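Home > Club and Classroom > Arm Kits > Privia Household Task Kit

Privia Household Task Kit for Student Robotics Teams

Item: Class set, two-arm
Level: High school clubs, first-year college courses
Status: In stock, ships from Clondwood

The Privia kit is a course package for teams that already have a two-arm humanoid or a pair of arms on a stand and want a season's worth of work in real rooms. It contains the task book, the fabric sleeves, the cable ties and guides, the logging software and a judging pack for the Esquivel Household Round. Robots are not included. Check the fit list before ordering.

Most clubs start on a tabletop with foam blocks. The Privia tasks start there too, for the first 3 sessions, and then move to bathrooms, kitchens and hallways. Students learn to deal with shiny floors, low light under furniture, narrow standing room and objects that were never made for a robot to pick up.

What is in the box

Task book, 96 pages, spiral bound
Knit arm sleeves, black, two pairs
Cable ties and stick-on guides
Floor marking tape, one roll
Judging pack with score sheets and round cards
Software key for one team, no yearly fee

Sleeves

The sleeves go over the arm from the wrist end and are pulled up past the elbow. They keep loose cables from catching on rugs, drawer pulls and towel bars. The knit stretches, so one size fits all arms on the fit list. Leave the fingers clear, and check that no fabric bunches up in front of the wrist camera before a run. Machine wash cold and hang to dry. 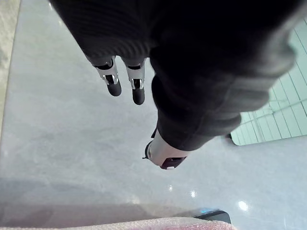
Wrist camera view with the black sleeve on, over a polished floor.

Glare is covered in chapter two of the task book. Ceiling lights show up as bright spots on stone and tile, and a vision program that looks for pale objects will often pick the spots first. The students record the same floor with the lights on and with them off, compare the two logs, and then set their own cutoff. Rugs get a section of their own - the edges matter more than the pattern for a robot that walks.

The tasks

The book has beginner, middle and open tasks. Beginner tasks use one arm and one object. Middle tasks add a second object or ask for the other arm to stay out of the way. Open tasks give only the room and the goal, and the team writes its own plan.

The bathroom tasks are the ones clubs ask us about most. Cup Reach is a middle task. The cup stands on the vanity with a toothbrush and a tube of toothpaste in it, and the team has to bring one hand up to it without touching the counter. The free hand is scored too. It has to stay low and away from the cabinet doors for the whole attempt.

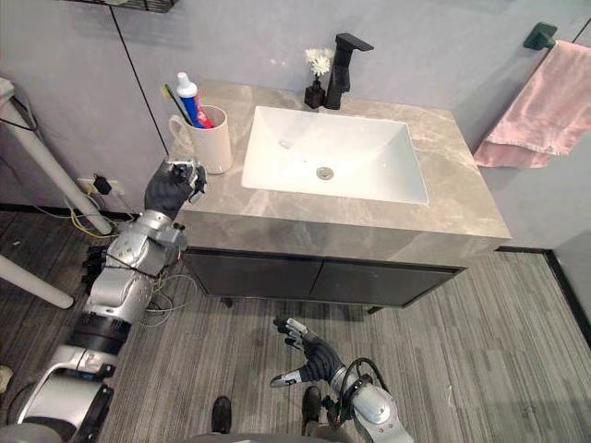 Cup Reach, left hand beside the cup and right hand held low.

Any cup with a handle will do for practice. For the Esquivel round, teams use the cup supplied at the venue and may handle it for two minutes before the first attempt. Keep the sink empty and dry when you practice at home or at school.

Scoring

Each task is worth 100 points. Half are for the result and half are for the written log, which has to show what the team changed between attempts and why. A team that fails the reach but keeps a good log can still place. Knocking over an object costs points. Touching a wall, outlet or power cord ends the attempt.

Software

The logging program runs on an ordinary laptop. It saves wrist and head camera video on one timeline together with the joint positions, and stores up to 3000 attempts per team before older ones need to be moved to another drive. Logs open in any spreadsheet program. The video is saved as normal files, so students can use it in reports.

Fit list

Cisau two-arm trainer, all versions
Cisau walking model, with the wrist camera option
Other arms with a straight forearm and a wrist camera - write to us with the forearm measurement first

Safety

An adult has to be in the room with a hand free for the stop button whenever the arms are powered. Tape a standing line on the floor and keep students behind it. Unplug anything on the counter that has a cord.

Shipping and returns

Orders placed by noon leave the same day, except on Saturday. School purchase orders are accepted. Unused kits can be returned with the software key unopened. Sleeves can be bought separately as spares, and the new edition of the task book is due in July.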